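Mavus gripper kit, reviewed after one school term
Posted by a club parent, Jan 27, 2026

Our robotics club in Pinbridge bought the Mavus hand gripper kit in December, on the advice of Mervyn Ellwood, who leads the older group. The students use it for their sorting project: pick up kitchen things by gripper only, and put each one in the correct place.

Assembly took one evening. The manual is translated badly and step 10 shows the links turned the wrong way, so we built that part two times. After this it was fine. The handle is comfortable for a teenager, but for my younger son it is a little thick.

We compared it with the Graltano kit from last year. The Graltano closes faster, but its smooth pads let go of anything round. I like the Mavus more for this reason only - the price is 40 dollars higher.
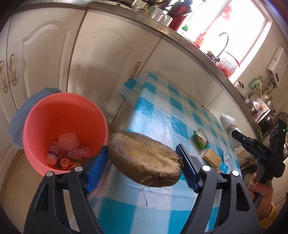
Vegetables are the hardest category in the students' rules, and they receive 3 points each. Packets and bottles are easier, and the students become bored with them quickly. A big brown root, flattened and with rootlets still hanging from the end, is a much better test, and the ridged blue pads hold it from both sides at a slant. I would like softer pads as a spare part, for ripe fruit. The seller, Pattinasarany, answered my letter politely but does not have them.

My other complaint is the screws. Two became loose after 100 picks, and the small key in the box is too short to tighten them well. Buy a longer one.

I give it four stars from five.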